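Desk depth for two monitors and a clear working area

Forum > Workspace and furniture > Desks

kulap_r
Posts: 109

I am replacing the desk in my back room and would like opinions before I cut anything. The present one is 600 mm deep. On it I have two monitors side by side, one narrow and one wide, both on the feet they came with. The feet take up nearly half the depth and I am left with a strip in front that is no use for anything except a keyboard.

What I want is a clear area in front of the screens big enough to work on with my hands: soldering, taking small things apart, sorting screws. Text on the screens has to stay readable while I do it, as I mostly have a terminal open on the wide one and notes on the other.

Options so far:

Option A. 800 mm deep top, keep the feet.
Option B. 700 mm deep top, both monitors on clamp arms.
Option C. 600 mm deep top, monitors on the wall.

The room allows 800 mm but the door then opens to within a hand's width of the corner. The top will be a pale colour whichever I choose. Small black screws vanish on a dark one.

Kulap Rungrueang

drawer_slide
Posts: 369

Option B. Feet are the worst use of desk depth there is. Clamp arms need a gap behind the top, so allow for that when you measure. Most arms fold to a certain thickness and no less, and if the desk is hard against the wall the screen ends up further forward than it was on the foot. People buy the arm, fit it and then find they have lost 50 mm.

halasz_j
Posts: 1,000

I would not go below 800 with a wide monitor, arms or no arms. I had a 700 top for two years. With the screen pushed right back my eyes were fine. With a tray of parts in front of me I leaned in, and then the screen was too close and I was looking over it or round it. Viewing distance has to be worked out from where your head is when you are working, and that is further forward than where it is when you are typing.

Judit Halász

drawer_slide

That is a chair height problem. If the work is at the right height you do not lean.

halasz_j

For typing, yes. For soldering, everybody leans. I have sat at proper benches at the right height and leaned over those as well.

tin_of_washers
Posts: 5

What is the wall made of? Option C is the cheapest if it is brick. I put mine on a fixed bracket and got the whole top back. The drawback is that the screen stays where you put it. If you get the height wrong you have four more holes to fill.

kulap_r

Plasterboard on studs, and the studs are not where I want them. That was the main thing against C. I could put a board across two studs and fix to that, but it would stand proud by its own thickness and I would have to paint it.

pasau_owner

I have the Pasau frame with a 750 mm top and I am happy with it. One monitor on an arm, one on its foot. The foot one is the narrow one, turned slightly inwards at the left. You lose a corner you would not have used.

Glare is something to think about. A pale top under a bright lamp throws a lot of light back up. It washes out a dark screen background and after an hour it is tiring. I went from a gloss top to a matt one and it was a clear improvement.

drawer_slide

Agreed on matt. Disagree on leaving one on its foot. The two screens never line up at the bottom and you notice it every day.

pasau_owner

I do not notice it.

kulap_r

Useful, thank you. I had assumed light text on a dark background would be better with the bench lamp on. Is that wrong?

halasz_j

It depends where the lamp is. Behind you, the dark screen acts as a mirror. To the side and below the top edge of the monitor, you should be all right. I use a Cusaletti clamp lamp on the left, as low as it will go, with the head pointed at the work. I still switch to a light background for long documents.

tin_of_washers

Do not forget cables. Whatever you do with the arms, the cable needs enough slack for the full travel, plus a bit. Mine pulled out of the back of the screen the first time I swung it forward.

drawer_slide

Also check the edge of the top for the clamp. A hollow top will crush. Put a steel plate or an offcut of hardwood on both sides.

kulap_r

Decision made. 800 mm top, solid, matt, pale, with both monitors on arms and a 60 mm gap behind. I accept the business with the door -- I will fit a stop to it. The old top goes in the shed as a shelf.

halasz_j

Sensible. With arms on an 800 you can pull the screens forward for reading and push them back for bench work, so you are not held to one distance. Mark the position of the clamps on the underside before you tighten anything.

drawer_slide

I still say 700 would have done.

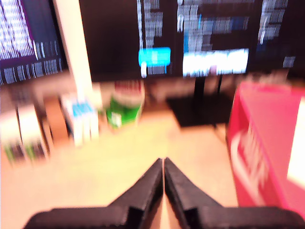
How much gap should be left behind a desk top for a clamp-on monitor arm?

Measure the arm folded flat, from the centre of its post to the back of the screen, and compare that with the depth of the clamp behind the edge. A gap of 50 to 80 mm suits many arms, but the figure in the maker's drawing should be used if there is one.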